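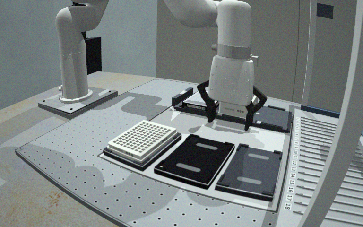
One respondent told us, in the free-text box at the end of the survey, that the faders on her desk unit had "stopped being a mixer and turned into a habit," and that she would reach for them even on days when the computer was switched off. Remarks of that kind came up again and again, and they led us to look more closely at what people do with their hands while they mix.

4.2 Hand use during mixing

The sessions were held at the Jiltthorpe studio over the course of November, with 26 home-recording musicians who were kind enough to give up an evening each. Everyone mixed the same song twice, once with a mouse and keyboard and once with the Brorkell fader unit, and we let them choose which to start with, a decision we now rather regret (see Section 6). The Vivbridge logging plug-in ran quietly in the background and wrote down every change to level, pan and send. Across all the sessions it recorded 3592 separate moves, of which 985 were made while at least one other control was already in motion.

Those overlapping moves are the ones that interest us most, and nearly all of them were made on the faders. People would ease the vocal up with one finger while bringing the guitars down with another, listening the whole time, and when we asked about it afterward many of them had no memory of doing so. With the mouse they tended to work on one track, stop, listen back, and then go on to the next.

Figure 1. General view of a simulated two-arm workcell.

We should add that the plug-in samples the session every 2000 milliseconds when no control is moving, so a very slow drift at the start of a move may have been missed. The Polat scale, which we used to rate how tired people felt, showed little difference between the two setups, although several musicians mentioned sore wrists after the mouse session. We come back to their comments in Section 5.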